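Brollano Home & Hearth Forum > Kitchens and Dining > Refinishing and Repair

Topic: White tabletop, pale floor, am I going to regret this?

marzipanhinge
Hello all, longtime reader and very occasional poster. We moved into the house in Mindascombe in December and the kitchen came with a big old table that I have fallen in love with, except for the top, which somebody stained a kind of orange gravy color many years ago. I have it sanded back to bare wood now (my shoulders will never forgive me) and I keep going back and forth on painting it white. The floor in there is light wood and I worry that white on blond is going to feel like a dentist's waiting room. My sister says go for it. My husband says he will eat off anything. I have 300 dollars set aside for the whole job, chairs included, and two tins of Grundura enamel in the garage that I could still return if you all talk me out of it.

tollgate_pie
Don't do it! Sorry, I know that's blunt, but I painted ours white when the kids were small and I spent the next 10 years chasing marks around with a sponge. Tomato sauce, markers, the blue off a newspaper. If you've already got it down to bare wood you have done the worst part, and a couple of coats of oil would look lovely and you can patch it whenever you like.

oldfennel
Have to disagree with tollgate_pie here, friendly as ever. A good enamel, left alone long enough to harden, wipes down fine. The trouble is that people put dinner on it the next evening. Give it 2 weeks if you can stand eating on your laps. And white next to pale floors is one of my favorite combinations, it makes even a dark little kitchen feel like morning. You just want a few things on it in gray or black or basket-weave so your eye has somewhere to land. These are the sort of colors I mean:

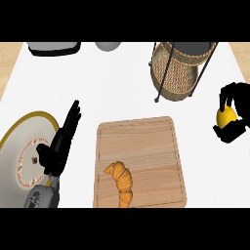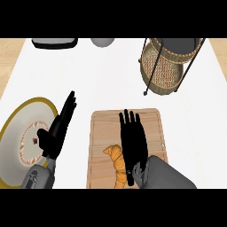

White top and pale wood floor in both, with the two-tier wicker stand in the second one

marzipanhinge
Oh, I like that a lot more than I expected to. I had been picturing the white with nothing but more white. I do have a wicker thing my mother used for onions and it has been sitting in the hallway holding mail.

tollgate_pie
Fine, it looks nice. I still say sauce.

quillback_ben
Has anyone asked what the wood is? If it's pine, the knots will come through white paint no matter how many coats you use, so you'd want a blocking primer first. I learned that on a Hinojosa dresser I picked up at a yard sale, and I had yellow freckles on it by spring. Also, marzipanhinge, do the underside of the edges while you're at it, you see more of them than you'd think from the couch.

marzipanhinge
It is pine, and there are knots, so thank you for that! Primer goes on the list. See, this is why I should post more and not just lurk with my coffee.

oldfennel
Seconding the primer. Thin coats, a foam roller, and a light sand in between. If you want the long version there's an old thread on here, number 1615 I think, where a bunch of us argued about rollers for most of a winter.

tollgate_pie
I was right in that one too.

marzipanhinge
Reading it now. You are all very stubborn and I'm enjoying it very much. Does the primer smell as bad as the enamel, or can I do it with the windows shut?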